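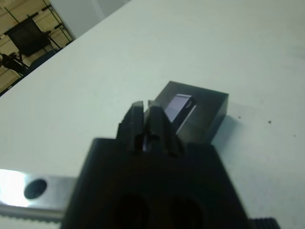 Gripper fingers at the edge of a dark, glossy block on a white tabletop.

Before you buy a robot arm for the workshop
Posted 02/05/2021 by Aigars Toom

Every October the catalogs come, and every October somebody writes to ask if a small arm would pay for itself on their bench. Usually my answer is no, or not yet. If you're going to spend the money anyway, spend it with your eyes open.

Write down the job first. "Helping out" is not a job. "Move one part from the tray to the jig" is. If you can't put it in a single sentence, keep your wallet shut.

The sticker price is for the arm. Varkbridge lists theirs at $3000, and when I read the small print the gripper was extra, and so were the mounting plate and the second pair of fingers. Ask for one quote with everything on it. Duleo sent me one after 2 emails. Flokau sent a brochure.

Take your worst part to the demo. Sellers love a matte foam cube. Bring something dark, shiny and flat, the sort of thing that shows reflections, and set it down crooked. Ask for 100 picks in a row and stay for all of them. I have seen a salesman lose interest at 20.

Look at the fingers. Narrow plate-type fingers get in close to an edge, but ask what they do to a polished face. A bit of tape may help. Tape also wears out, so put it in the budget.

Check your table. A plain pale top makes it easier to see what's going on, and it shows every crumb and speck too. Wipe it before each run. If the top rocks, fix that before you order anything.

Leave room for the hardware. Brackets and housings stick out farther than the drawings suggest. Cut the outline from cardboard and swing it over the bench by hand.

Price the dull option. At the Liepiņa shop we got as far as a deposit form, then built a sloped chute out of scrap. It still works. I'm told the new models are much better, and I was told that last time.

Used arms: get the cables, the software license and the password in your hands before you pay.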